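Pre-purchase inspection: gripper stations, Room 2
Checked by: Etornam Wumbei. Budget holder: Cecilia Baidoo

1. Power. Outlets OK for present load. A second station needs its own 230 V circuit — get a quote before ordering.
2. Cables. FAIL. Floor runs need covers. Add to the February budget. 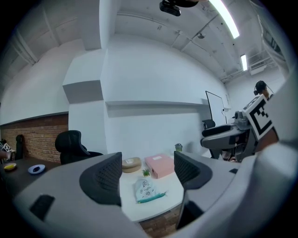 3. Finger pads. Fiadzo sells them only in packs of 40, so Vasanthi wants one pack shared between both stations. Check the mesh pads for tears before each shift. Soft items like the clear pouch with the teal zipper strip should stay in the test set, and the Skendia quote must cover them.
4. Table. PASS. Keep the white top. Order one more, same size. 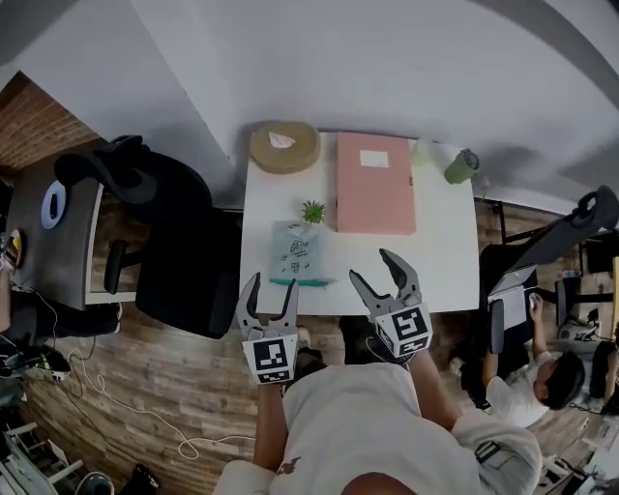 Item 5: operator position at the table, one gripper in each hand.

5. Standing work. Mat not budgeted. Kwaku to price two.
6. Spare markers. Hold until Mesex confirms delivery.

Recheck Saturday, before the order is signed.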